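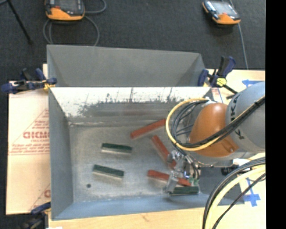
Page 2

Frequently asked questions: political ads and search results on Witer

Who decides what ranks in Witer search?
The ranking software does. Staff can remove a result only for legal reasons, spam or malware, and each removal is entered in the public log. The log had 2,894 entries at the last update, July 2024.

Does Witer favor one party?
We don't use party or candidate names as a ranking factor. Laaksonen, an outside auditing firm, tests the results every April and publishes its report without our edits.

Can a campaign pay to move up?
No. Paid results are sold separately and carry the label "Ad" and the name of the buyer.

When do political ads stop?
Sales close 13 days before a national election. Ads already booked may run until the polls open.

I reported a false claim. What happens next?
Reports go to the review desk at Clullenow. Most get an answer in roughly 60 hours. Opinions, satire and predictions are left alone.

Do employees' political views matter?
Employees may hold and express any view on their own time. Those who work on ranking may not donate to candidates while in that role.

Is Brandus covered by these rules?
Only its search box. News stories on Brandus are chosen by its own editors, and complaints about them should be sent there.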